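## 4. Tables, trays and taped floor

The rooms in the study were all shared by several groups, and the table was the unit we worked with. Figure 4 is from the large room at Plorcombe.

**Figure 4.** White square table with a cardboard tray. Red-brown tape marks an area of the floor beyond the table.
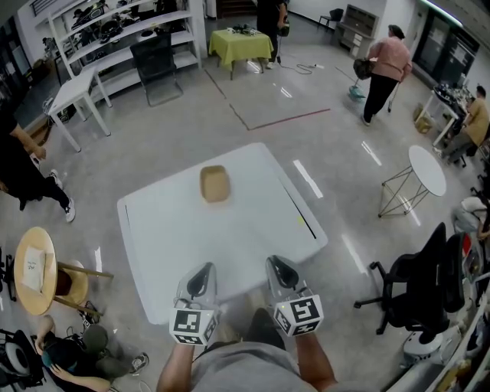

One respondent at Plorcombe wrote that a tray on a table was the only thing in the room she never moved, and that she would sooner work on the floor than shift it. Another answered the same question by saying that trays were moved all day long and that people simply didn't remember doing it. The two answers came from the same room in the same month, and they set the problem for this section. We wanted to know how long small open containers stay on shared tables, where on the table they stand, and whether floor tape has any effect on what happens above it.

### 4.1 Rooms and furniture

Three sites took part: Brutden, Plorcombe and the ground floor of the Costa building. Between them they had 38 tables in shared use in June. Desks assigned to one person were left out, as were shelving units, carts and the small side tables that hold drinks or paperwork. A table covered with a cloth was counted as shared only if the booking sheet listed it.

Table shape turned out to matter more than we had planned for. At Brutden most of the tables are long and stand against a wall, so that people can reach them from one side only. The Plorcombe tables stand in the open, and a person can come at them from any side. The Costa building has both kinds. We treat tables against a wall and open tables separately in what follows, and we don't combine the two in any of the comparisons.

Floor tape was in use at all three sites before we began. It was laid by different people at different times, and the colors follow no common plan. Some of it marks walkways, some marks the area kept for a particular table, and some is left over from a layout no longer in use. We asked each site what its tape meant. Brutden had a written key. At Plorcombe the answers differed from one user to the next, and at Costa we were told that the tape should be ignored.

### 4.2 Containers

By container we mean anything open at the top that can be lifted with one hand and is small enough to leave most of the table clear. In practice this was nearly always a cardboard tray or a plastic bin. Lidded boxes were excluded. So were shipping cartons on the floor, which were common at every site and rarely had anything to do with the nearest table.

Cardboard trays are cheap and nobody signs for them. They come in with deliveries and stay on after the contents have been put away. The plastic bins at Brutden were bought through Kultance and carry a printed label with a table number, so a bin on the wrong table could be spotted at once. A cardboard tray had no right table, and we recorded only the table it was standing on.

### 4.3 Table checks

Each check was a single visit to a single table. The observer wrote down whether a container was present, which quarter of the tabletop it stood in, whether anyone was working at the table, and whether the container had moved since the last check. Position was judged from the side where the chair stood, or, if there was no chair, from the side nearest the door. A container standing across the middle line was given to the quarter that held the larger part of it.

We made 400 checks and kept 368. The others were dropped for one of two reasons: the table had been taken out of the room, or the sheet didn't say which side the observer had judged from. Most of the dropped sheets came from the first week, before the form had a box for the second item. We didn't try to fill in the missing side afterward.

Checks were made on working days between nine and five. A short run was tried at Plorcombe on a Saturday, but the room was booked for another purpose and the tables had been pushed together. Those visits aren't part of the total.

### 4.4 What we found

Containers on open tables tended to stand in the half farther from the chair. The pattern was plain at Plorcombe and weaker at Costa. Users explained it in terms of reach: the near edge is where the hands and the work are, and a tray gets pushed back until it no longer catches a sleeve. Several said they placed it at the limit of a comfortable stretch and never thought about it again.

Tables against a wall gave a different result. The back edge at Brutden was often taken up by cables and power strips, and bins ended up at the left or right end. Labeled bins moved less than unlabeled trays, though we can't separate the label from the site, as only Brutden used them.

Tape had less effect than the site managers expected. A tray was no more likely to stay put on a table inside a taped area than on one outside it. What the tape did seem to affect was the floor. Cartons, mops and chairs were left outside the lines more often than inside, even at Plorcombe, where people disagreed on what the lines were for. Cables ran across tape and bare floor alike.

### 4.5 Limits of the checks

A check records one moment. A tray found in the same quarter on two visits may have been used and put back in between, and the second respondent quoted at the start of this section may well have been right about that. We asked users to mark a sheet each time they moved a container, but few did so after the first days, and the sheets weren't used.

Observers also found it hard to judge quarters on square tables with no chair. For the next round the underside of each table will carry a small mark at one corner, and position will be judged from there. The Costa tables have already been marked. Brutden is waiting on two replacement tabletops, and its marks will be added when those are fitted.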